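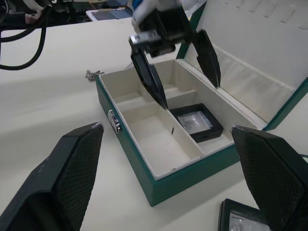 *Green box with a cream lining, lid open.*

# Household Notes: Receiving a Visiting Delegation

Issued by the Protocol Household Office, Tenport, 17/09/2026

These notes apply to staff at the Nyaga residence when a foreign minister or head of government is received for talks.

## Table flags

Press table flags on the reverse side with a cool iron and a cotton cloth. Check the colours and orientation against the printed sheet supplied by the visiting embassy. Both flags must be the same height.
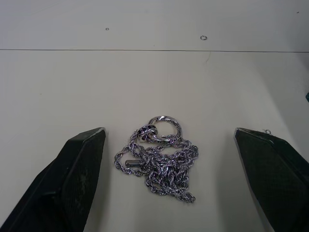
*Rope-chain necklace, silver in colour.*

## Meeting table

- Lay the felt undercloth before the linen. It quietens cups and pens near the microphones.
- Allow 70 centimetres for each delegate.
- Fill water glasses 20 minutes before arrival and leave the jugs on the side table.
- Remove candle wax from linen with brown paper and a warm iron.
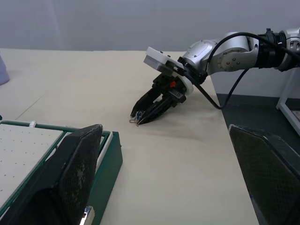 ## Place cards

Print names on 200 gsm card. Spellings and titles are confirmed by Mwende Okoth, and no card is to be corrected by hand. Spare cards are kept in the pantry drawer with the seating plan.

## Signing pens

Test each pen on the same paper as the agreement. Store pens flat overnight. Ink marks on the leather blotter should be dabbed with a barely damp cloth and reported to Faraji Shirima.
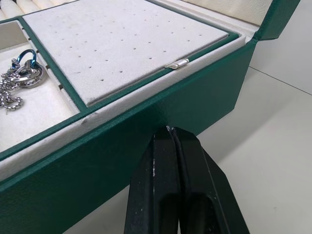 **May flowers be placed between the two leaders?**

Low arrangements are permitted if they are unscented and do not block the view across the table.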